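Why Does a Kettle Sing?
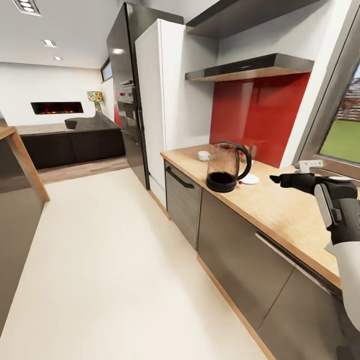
If you have ever waited in the kitchen for a grown-up to make a pot of tea, you will know that water is rather noisy when it gets hot. First there is a faint hiss, then a rumble that grows and grows, and then (just when you think it can't get any louder!) it goes soft and bubbly. So what is going on in there?

Water always has a little air hiding in it. As it warms up, that air comes out as tiny bubbles, which cling to the sides and float away. They hardly make a sound.

Next, the water at the very bottom gets hot enough to turn into steam, and steam takes up far more room than water does. Up go the steam bubbles, but the water above them is still cooler, so they shrink and collapse with a little click. One click is too quiet to hear, but 300 of them all together make quite a rumble.

At last all the water is hot. Now the bubbles can travel right to the top and pop there, and that makes the gentler, gloopy sound we call boiling.

Our readers at Brullumport school listened to three kettles in October and drew the sounds as wiggly lines, and what splendid wiggles they were! You could try it too, with a grown-up doing the pouring. Keep your hands and face well away from the steam, as it can burn you very quickly.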